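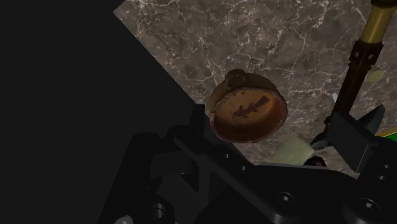 Oliwia Jasińska wrote in to say her pinpoints keep landing in the wrong county when she pastes a zip list into the map, and is there a fix that doesn't mean starting over. Yes. Couple of them.

Last updated 14/04/2024

Search tips Enter keyword Go

Leading zeros first. Spreadsheet eats them, so a New Jersey zip turns into four digits and the pin goes who knows where. Format the column as text BEFORE you paste. Not after, too late then.

Rep names – spell them one way. "T. Lanz" and "Thaddäus Lanz" will get you two colors and two legend entries. Sort the column, scan down, fix.

Printing for the kitchen wall or the shop: light fills only. Dark green eats the state names. Leave a white border if your going to trim it.

Big lists. I split mine at 1000 rows. The Fernitz list was 3202 and it choked twice before I gave up and cut it in pieces. Save each piece with its own name.

Too many colors? 9 is my limit. After that use stripes or just group the small territories togther.

Mounting – spray glue on foam board, start at one edge, smooth with a dry rag. Map pins with small heads. Trutwood sells a cork backing, 44 inches wide, fine for a full US map if you trim off the legend and hang it seperately.

Keep the old version. Somebody always wants last November's lines back.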